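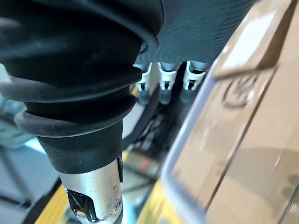

Notebook, cell 2, Preltby
2020-10-24, visitors from Ploso
Present: Czarnecka, Kozan, Śliwiński (running the station), me. Visitors: Akosua Amegashie and two colleagues.

Task shown: pick black shells from the bin, place on the upper yellow shelf, open side up. Two arms, one bin. Same program as the June demo except for the approach height, which Tülin raised by 20 mm on Thursday. Speed limited to the visitor setting throughout.

Warm-up. Joint check on both arms, then finger open/close, 5 cycles each side. Right side logged one slow close on cycle two. Did not repeat. Boots on both wrists inspected before doors opened, no splits. Cable ties on the right forearm are due for replacement, entered on the list.

Bin lined with cardboard as usual. Renata wanted the foam insert from Pralau but it is still at Chmielewska with the old fixture.

Run 1. Left arm grips near the notch and brings the shell upright over the shelf before laying it down.

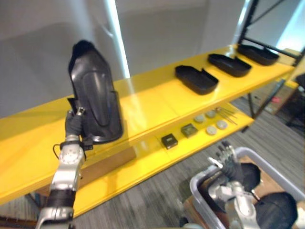 The upright pose costs time and Amegashie asked about it straight away. Answer given: the planner wants clearance over the trays already on the shelf, and laying the part down from vertical keeps the fingers out of the neighboring one. She asked if a flat approach had been tried. It has, in June, with two trays pushed off line. I said I would send her the log.

Second question was on grip force. Commanded value is 469 counts on our controller, no unit conversion done yet. Eugeniusz thinks we are well above what the part needs. No marks found on the shells he looked at under the lamp, but gloss black hides a lot until it is wiped.

Small parts on the lower shelf (discs, square boxes) are for the sorting task and were not part of the demo. Should have been cleared first. Two questions went to them.

Run 2. Same program, restarted from home after Kozan reloaded the shelf offsets. Wrist views up on the side monitor. They smear during fast transfers and are not much use for judging finger position until the arm settles. Exposure is still on auto.

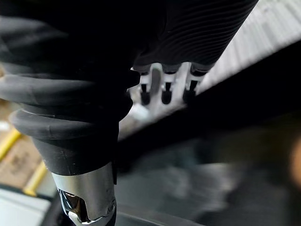

Open points

1. Fix exposure on both wrist views, retest at full speed.
2. Send June log to Amegashie (me).
3. Grip force: step down from 469 until first slip, record each value. Śliwiński.
4. Bin position. It sits on the carpet with nothing to locate it. Witkowska has corner stops left over from the Ploso trial, ask him.
5. Program counter rolls over at 1,000. Reset before the next long run.

Bin and shelf layout for the stop positions:
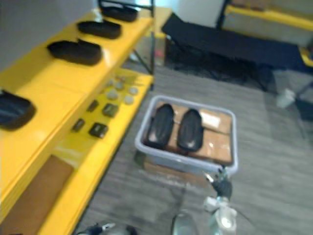 Cell 2, head view. Soles on upper shelf and in bin, right gripper at near rim.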